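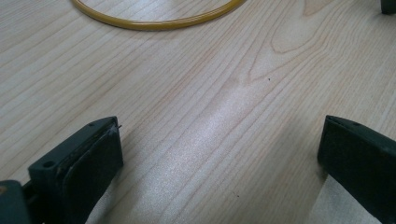 Skillano Work Table

The Skillano is a plain work table with a pale wooden top and a smooth finish, sold by Brenance for sewing rooms, workshops and small studios. It comes flat in one box with the fixings and an Allen key.

The tops vary. Some have straight grain from end to end and some have a wide arched figure on one side. We can't take requests for a particular pattern. The finish has a slight shine under ceiling lights, so if glare bothers you, turn the table until the lamp is off to one side.

Care

Wipe with a damp cloth and dry it straight away. Use a mat under hot irons. Don't use wax or spray polish, as both leave a film that picks up dust. Rubber and coloured plastic can mark any pale finish if left for weeks, so clear small bits away at the end of the day.
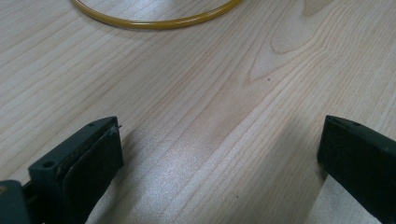 Delivery and assembly

Delivery is to the ground floor only. Allow 11 working days from order. Assembly takes two people. Fit all four legs loosely, stand the table up, then tighten. Check the bolts again after a month of use.

The table suits hand work such as hat making, trimming and mending, where a pale surface helps you see dark cloth and thread.
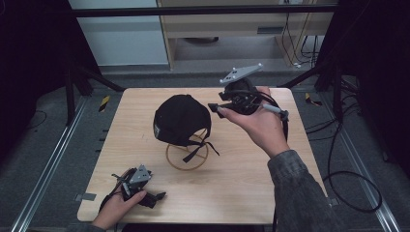 Returns

Unused tables can be sent back in the original box. Write to Nermina Gashi in the Brenance office before you post anything. Spare bolts and feet are kept in stock.

Page updated 19 January 2020

Share this page: 4 shares | 2 comments

Sign up to the Brenance newsletter for stock news and offers.

Related items
Vakadar Stool
Lam Clip-on Lamp
Skillano Side Shelf
Vakadar Drawer Unit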